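Flondholm shared shop, two-arm bench, safety walkround
Checked by: Priit Lepik. Build owner: Silvan Leitner
7 August 2019
Marks: OK / FIX / STOP

POWER AND STOP

1. E-stop reachable from the stool. OK. Moved it left in July, much better there.

2. E-stop kills both arms. OK. Tried it 3 times each side. Right arm sags a bit after, keep hands out from under.

3. Supply fuse is the right one. FIX. Somebody put in whatever was in the drawer. Silvan has the proper ones at home.

4. Mains lead strain relief. OK

5. Hour counter reading. 1,056. Grease was due at a thousand, so FIX. Gun is in the Walden cabinet, second shelf.

ARMS AND TABLE

6. Base bolts, both arms. Right side OK. Left side one was finger loose!! Tightened and paint marked. Look again before next run.

7. Cable slack at the wrist, full travel. Left FIX. Loop is long enough to catch on something tall. One more tie, not too tight or it'll pull at the connector.

8. Both arms can't reach each other at full stretch. They can. Soft limits set in the Usteris script but only if you start from the home pose. Silvan knows. Write it on the wall please.
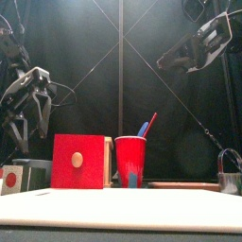 9. Speed cap on for anyone under supervison. OK, set to 5 percent. Leave it there.

10. Tabletop solid, no rocking. OK

11. Nothing glass on the bench. OK. Plastic, wood and that little metal pail are fine. Pail handle flops over though, park it upright.

12. Backdrop well clear of the elbows. OK today. It creeps forward when people squeeze past behind.

GRIPPERS

13. Finger screws. OK, thread lock on all.

14. Finger pads, wear and glue. Left arm OK. Right arm one corner lifting, FIX. New pads are in the Sydorenko box, cut to 54 mm and check the gap closed before you power it.

15. Grip force limit. OK on both, luggage scale again. Not a real gauge but it's what we have.

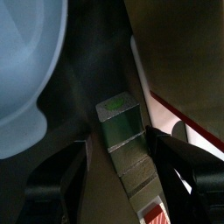 16. Grip released on power loss? No, it holds. Fine for the stuff we use but people need to know it. Put in the induction sheet.

17. Wrist camera mounts. OK. Lens wiped, was dusty.

PEOPLE

18. Glasses on the hook. Two pairs, one scratched to hell. FIX, cheap.

19. Long hair and hoodie strings sign. Fell down agian. Screw it, no more tape.

20. Log book filled in. FIX. Last three runs have no initials. Silvan that's you I think

Result: OK to run at capped speed once fuse and left cable tie are done. No two-arm runs without somebody sat at the stop until item 8 is sorted in the script. Pads and grease by next walkround.

P.L.

Added later: fuse done, tie done. Bolt mark hasn't moved. S.L.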